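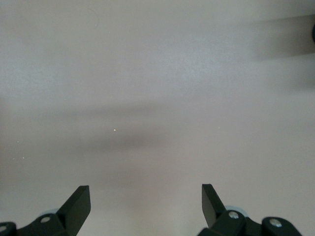

Kuller Travel Stand for Music Ensembles
Article 3042

The Kuller is a folding music stand made for choirs, wind bands and youth orchestras that go on concert tours. It goes in a suitcase, it opens in a few seconds, and it stays in place when there is wind on an open-air stage. Many of our customers take it on a bus tour first and later use it also at home.

The desk is one solid plate and holds an open score or a full choir folder. Two clips for the pages belong to every stand. The legs have rubber feet, so they do not slide on a church floor made of stone.

Technical data
Weight: 900 grams, without bag
Length when folded: 33 cm
Color: black
Desk angle: free to adjust, also flat
Bag: included, with a field for the name of the player
Spare parts: feet, clips and the height screw can be ordered one by one

How to set it up
Open the legs first until you feel the stop. Pull out the middle tube to the height you want and close the screw by hand. Please do not use a tool for this screw. Put the desk on last. For packing, do the same steps in the other direction. If the tube does not go in fully, the screw is still a little closed.

On tour
Musicians who sit need the stand lower than singers, and with the Kuller both is possible without an extra part. For groups we offer the Zoken transport case, which has wheels and a strap for the luggage space of the bus. The case is sold separately. It is too large for hand luggage on an airplane, but single stands in their bags are usually no problem. Please ask your airline before you travel.

The Hajji clip lamp fits on the upper edge of the desk. We recommend it for evening concerts in churches, where the light is often behind the choir. Older lamps with a wide clip do not fit.

From our customers
"We were singing in four towns with the Sallora Chamber Choir and we carried the stands ourselves. One clip was lost in the bus, and the new one came by mail in the same week. I would like the bag to have a longer handle." Sieglinde Janssen, tour leader

Ordering
For a group order, please write us the number of stands, the address and the date of your departure. We print the name of your ensemble on the bags if you wish so. The printing needs two weeks more. Single stands are sent without printing.

Stands ordered after December 23, 2016 will be sent in the new year.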